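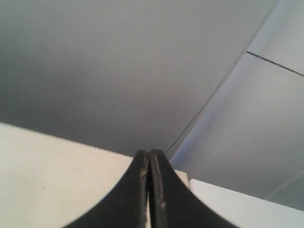
Start with the room. People portion dry goods wherever there is a free surface, then wonder why the batch at Jakley comes out different from the one at Flesholm. Pick a plain room and keep it plain. A bare grey ceiling like this one is fine, with no shelves overhead to shed dust. Pause for the floor plan of the Dultham store.

Next, the table. Wipe it, dry it, and set out only what the job needs: a tray, the rice, a scoop. Our standard bag is 337 grams. At Dultham we packed 173 bags in September using the old layout, and most of the waste was rice swept off the table at the end of the shift.

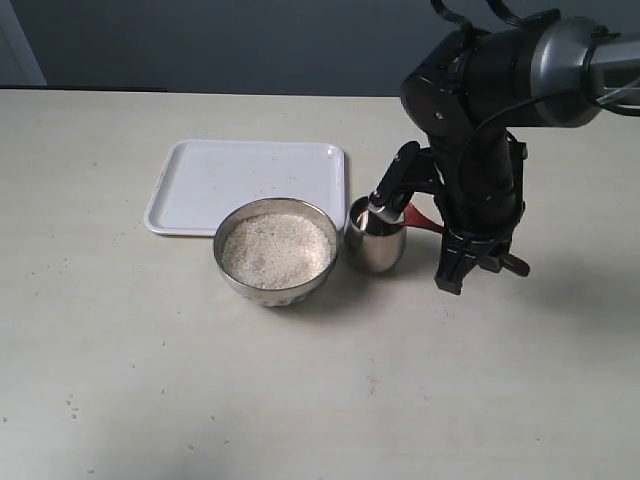

Ginette Bélanger asked at the last session whether a tray is worth the washing-up, and said her team at Flesholm would sooner pour straight from the sack into the bag. Answer: try it both ways for a week and weigh the sweepings. Ask for a show of hands here. Allow two minutes.

Filling the bowl. A full bowl is quicker to scoop from but spills when the spoon goes in at a steep angle. Go in shallow, lift, level off over the bowl.

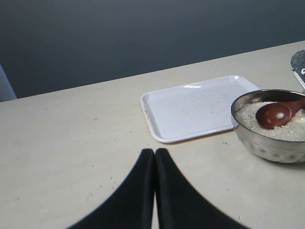
Grains on the tray go into a separate tub and are weighed at the end. Grains on the table are thrown away. Write both figures on the sheet. Handouts are with Lucie Li, 24 copies, so one between two. Then over to Darcy Lachance for lentils.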